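Paint, again

June 6, 2023

So the hallway is still not painted. I know, I know. When I wrote in May that it would be done by the time the beans were in, I meant it, and the beans are in and doing very nicely thank you, and the hallway is still the colour of weak tea with a big patch of bare plaster by the meter cupboard.

What happened is that I bought tester pots. I went into Daher for a roller sleeve and some masking tape and came out with 8 of the things, mostly greys, plus a blue that looked lovely on the lid and like a swimming bath on the wall. I've painted squares all the way up the stairs. Every time I go up to bed I change my mind (and again on the way down). 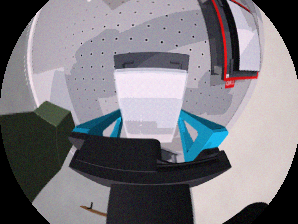
Bright cyan on pale grey.

Ghada Atallah came round for lunch and stood on the bottom step for ages with her coat still on. She likes the second grey from the left. She also thinks the whole hall should be one colour, skirting and all, doors included, and that people who pick out their skirting in white are cowards. I have picked out skirting in white in every house I've ever lived in, so I went and put the soup on.
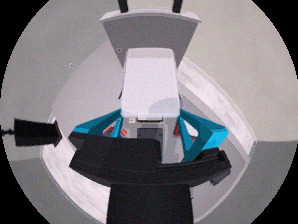 My trouble with an all-grey hall is that ours gets no light at all after breakfast. There's the little window over the door and that's your lot. Grey in there could go very gloomy very quickly, and I don't want to hang my coat up in a cave every evening for the next ten years. I do think it could take some colour in small doses, though. The mix just up there is more or less what I've got in my head: white and grey for most of it, a bit of teal, then a touch of red and some black to stop it all floating off. Teal for the inside of the front door, maybe, and red for the shoe rack, which could do with cheering up.

Gøran Wikström over the road says I'm overthinking it. He did his whole downstairs in 2 afternoons with a tub of trade white from Fatmont and says he hasn't looked at it since. He charges for advice in biscuits.
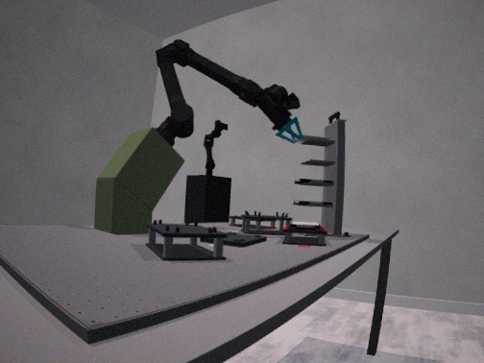

He did lend me his long pole, mind you, and a dust sheet that smells of his shed, so I'm in no position to be rude about the trade white. And his ceilings are very good! I lay on his sofa once with a bad back and studied them for a whole afternoon.

Anyway, I've ordered the second grey. Ghada will be unbearable. It was £35 for the tin, more than I wanted to pay, and I'm leaving the skirting until I've seen it on a proper stretch of wall. 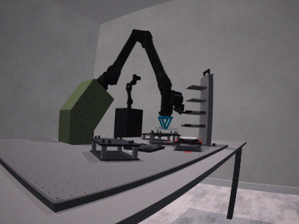 ODDS AND ENDS

The Skarnar walk is back on if anyone fancies it, same route as last year, with the long way round by the reservoir if the lower path's still boggy. Bring a sandwich as the café has changed its hours again.

Thank you to everyone who wrote in about the squeaky stair. I've tried the talc and it did nothing except make the dog sneeze. The screws are next.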